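Equipment budget, Zanutstead site – report for July

In this period we spent 2482 dollars from the equipment line. The largest part went to spare gripper fingers and a second power supply, both ordered from Plirex. Delivery took 13 days, longer than they promised us.

We did not yet buy the third arm. Orum gave an offer, but it is valid for only 30 days and does not include the mounting plate. Camacho includes the plate and asks some 800 dollars more. We would like to wait for the second round of laundry trials before we choose.
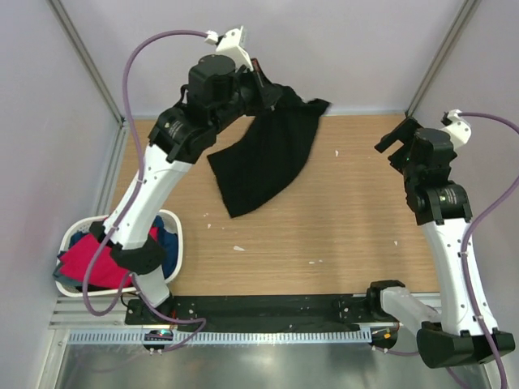 If you prefer that we decide earlier, please tell us before the Orum offer ends, and we will prepare the order.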